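Skindametti: Racks, Hangers and Getting the Clothes Off the Chair
Frequently asked questions

Hi, I'm Rosario Vitale, and I write Skindametti, mostly about hanging clothes up in apartments that weren't built with closets in mind. I get the same questions over and over (which I love, keep them coming!), so I've put the regulars on one page. My brother Corrado does the woodworking, and his answers are in here too, slightly translated from grunting.

Do I need a rack if I already have a closet?

Maybe not! If your closet shuts and you can pull out a shirt without three others coming with it, you're fine. I started using a rack when I had a closet the width of a broom, and I kept using one after we moved because it gave me somewhere to put the in-between clothes. You know the ones: worn once, not dirty, not going back in with the clean things. Before the rack they lived on a chair, and I never once sat in that chair.

What's the difference between the floor rack and the little tabletop one?

Size, mainly, and what you ask of it. My floor rack is 60 inches tall and lives in the bedroom. It takes coats, dresses, everything long. The tabletop kind is for shirts, kids' clothes, doll clothes if you sew them, or anything you want near your hands while you fold or mend. I use mine on sorting day. Shirts go straight from the basket onto a hanger and onto the rod, and then I carry a whole bunch to the bedroom in one trip.

Can I put a rack on a good wooden table?

Yes, but put felt underneath. The cheap stick-on kind is fine, cut to fit. A wooden base doesn't look like it would scratch anything, and then a bit of grit gets under it and somebody gives it a shove. Lift it when you want to move it. I've got a nice pale line across my own table from the year I didn't.

Which way should the hooks face?

All the same way, with the opening toward the back. I'm not fussy about much but I am fussy about this. When they all face one way you can grab a fistful and lift the lot. When they alternate, you get that awful knot in the middle and a cardigan on the floor. Left-handers, do whatever feels natural, just do it every time.

How do I keep hangers from bunching up at one end?

They're going to bunch. A smooth round rod and slippery plastic hooks, what else would they do? If the rack isn't level they'll bunch faster, so check that first (fold up some cardboard and put it under the low side). If it still drives you crazy, wrap a rubber band around the rod every so often. Looks silly, works great. Corrado cuts tiny notches in the rods of the racks he makes for family, but I wouldn't take a saw to one you bought.

I leave the empties bunched on purpose, near the post, and use the free end of the rod for clothes I've dealt with. That way I can see how I'm doing without having a system, and I am very bad at systems.
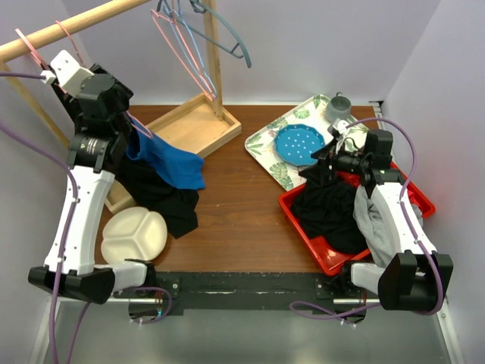

Wooden clothes rack on the tabletop, with pink, light blue and teal hangers

Do the hanger colors mean something?

They can! Plenty of readers give each kid a color. Others go by type: one color for tops, another for pants, another for things that need ironing. I tried a scheme with pink for "wear again," light blue for "clean" and a darker color for "needs a button," and it lasted until I ran out of light blue ones on a busy morning and used whatever was in reach. Now it's decorative.

If you're going to try it, buy more of each color than you think you'll need. The whole thing falls apart the minute you're short.

Thick shoulders or thin hangers?

Depends what's going on them. Thick, curved shoulders are kinder to knits, jackets and anything that gets those little bumps at the sleeve. Thin ones save a ton of room and are perfectly good for T-shirts and blouses. I keep both on the same rack and don't lose sleep over it looking mismatched. If you only want to buy one kind, get a thinnish one with a crossbar so it'll do for pants too.

Are wooden hangers better than plastic?

They're prettier. They're also heavier, and on a small rack that adds up. I have wooden ones for coats and that's it. Corrado would like it noted that he disagrees.

Where do you get your hangers?

All over. My thicker ones are from Tradska, bought in a big mixed pack a few years ago, and the thin ones came from a supermarket bin and two yard sales. Yard sales are wonderful for hangers. People practically throw them at you. Wash them in warm water with dish soap first and dry them well, especially around the hook.

What about the Bekico folding rack? Do you still recommend it?

Still do, with a warning about the hinge. Mine loosened over the winter and I had to tighten the screw with a coin. It folds flat behind a door, which was the whole reason I wanted it, and it's light enough to carry up the stairs one-handed. I wouldn't load it with wet jeans. I did once, and it went over very slowly while I stood there holding a sock.

How much weight can a small wooden rack take?

Look for the maker's number and believe it. If there isn't one (a lot of hand-me-down racks come with no paperwork at all), hang things on one at a time and watch the rod. If it starts to smile, stop. Heavy pieces belong near the uprights, light ones in the middle. And spread your load over both ends! One winter coat hanging off the very tip of a rod is how most of the sad photos in my inbox begin.

My rack wobbles. Is it broken?

Probably just loose. Wooden racks shrink and swell with the seasons, so joints that were snug in April can rattle by the time the heating's on. Stand it on a surface you know is flat, then tighten every screw halfway, then all the way, going back and forth across the frame. Corrado's rule is to never fully tighten one side first. If it's pegged and has no screws, a dab of wood glue and a clamp overnight usually does it.

If an upright is cracked, though, don't glue and hope. Replace it.

What's the raised edge on the base for?

On mine it's for shoes, officially. In practice it's for clothespins, a lint brush, stray buttons and whatever I found in the pockets. A rim is really handy on a tabletop rack because small things don't roll off. Wipe it out now and then. You would not believe the fluff.

Should damp clothes go on a wooden rack?

Barely damp, sure. Dripping, please no. Bare wood marks, and dark fabrics can leave color behind on a pale rod. If I'm air-drying something dark I use plastic hangers and leave a gap so the cloth doesn't touch the wood at all. For real drying days I'd much sooner have a wire airer and save the wooden rack for afterward.

How do you clean the rod?

Dry cloth first, then a cloth wrung out so hard it's hardly wet, then dry again. If hangers are sticking, rub the rod with a bit of wax paper and they'll glide beautifully. It feels like a magic trick! For a rod that's gone rough, very fine sandpaper along the grain, wipe off the dust, then the wax paper. Don't use furniture spray. It gets on collars.

Do you fold anything, or does it all get hung up?

I fold sweaters, sleepwear, jeans and anything stretchy. Hanging a heavy knit is asking for it to turn into a dress. My little routine is to fold first, hang second. Folding clears the pile quickly and cheers me up, and then I do the hanging with the radio on. If I start with the shirts I get bored and wander off.

How do I get a shirt onto a hanger without stretching the neck?

Go in from the bottom! Slide the hanger up inside the shirt and bring the hook out through the neck hole. It takes a second longer and your T-shirts will thank you. With button-ups, do the top button and one in the middle so they don't slide off sideways. Kids can learn this pretty early, although you may find a few things hung by one sleeve for a while.

What do you do with all the extra hangers?

Dry cleaners often take wire ones back, and thrift stores sometimes want the sturdy plastic sort, but call first. I keep a small stash at the end of the rod and put the rest in a tote on a hook. When the tote's full I stop accepting hangers from anyone, including my mother.

Can Corrado make me a rack?

He's flattered, and no. He makes them for family and the odd neighbor, and he has a day job. When people ask him who does good plain racks he sends them to Piras, a small workshop that will cut a rod to length if you email your measurements. Measure the space twice, and remember that hangers stick out on both sides of the rod. A rack that fits the corner perfectly may not fit it once there are clothes on it. (I learned this with the bedroom door.)

Can I use your photos or print this page?

Print away, stick it inside a closet door, hand it to your teenager. For photos, drop me a note first and I'll nearly always say yes.

I have a question that isn't on here!

Send it through the contact form. I read everything, usually late in the evening with tea, and I reply when I can. Photos of problem racks are very welcome, and if yours has a wobble, tell me whether it's screwed or pegged so I can pass it along to Corrado.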